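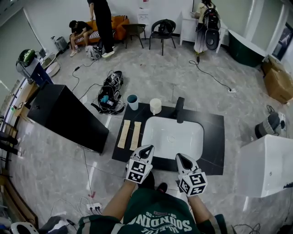 Os marcadores têm de ser limpos antes de cada série, e não depois, avisa um operador da Grube, porque uma mancha de gordura no padrão preto e branco basta para o sistema perder a posição da mão. Na oficina da Bildale esta frase já está escrita na parede, por cima da bancada de manutenção.

A célula chama-se Prekine e não tem braço mecânico. Tem duas garras de mão, brancas, com o corpo em forma de cubo coberto de marcadores, e uma pessoa que as leva sobre um tampo de pedra preta com lava-loiça, pousado no chão. O tampo fica baixo e obriga a pessoa a olhar para os pés durante toda a sessão. Os técnicos preferem assim, dizem que se monta depressa.

Preparar a célula demora 15 minutos, quando corre bem. Primeiro verificam-se os cabos. Depois abre-se e fecha-se cada garra 11 vezes, devagar, para ver se a ponta volta sempre ao mesmo sítio. Se uma delas fica presa, desmonta-se o nariz e limpa-se a guia com um pano seco. Óleo não se usa, o pó cola-se e o remédio fica pior do que a doença.

Só então se colocam os objetos. Duas tiras de madeira clara à esquerda da cuba, dois copos na borda do fundo. As tiras ficam paralelas, e o caderno da Bildale tem um desenho com as medidas, que eu tentei seguir e errei na primeira tentativa.

A torneira também pede atenção. Quando a garra bate nela, o choque passa para o cubo e pode deslocar uma das faces. A falha não se nota a olho nu. Nota-se no ecrã, onde a mão direita parece tremer quando está parada. Em janeiro a equipa perdeu um dia inteiro por causa disto, até alguém apertar 2 parafusos.

As peças de substituição vêm da Brokineck, em sacos pequenos sem etiqueta, e quem as recebe tem de as separar à mão. Uma ponta dura 300 ciclos de trabalho. Há quem a troque mais cedo, sobretudo se o objeto seguinte é de vidro.

No fim do turno as garras voltam para a caixa com a ponta virada para cima. O número de ciclos escreve-se a lápis na tampa, e a soma passa para o caderno na manhã seguinte.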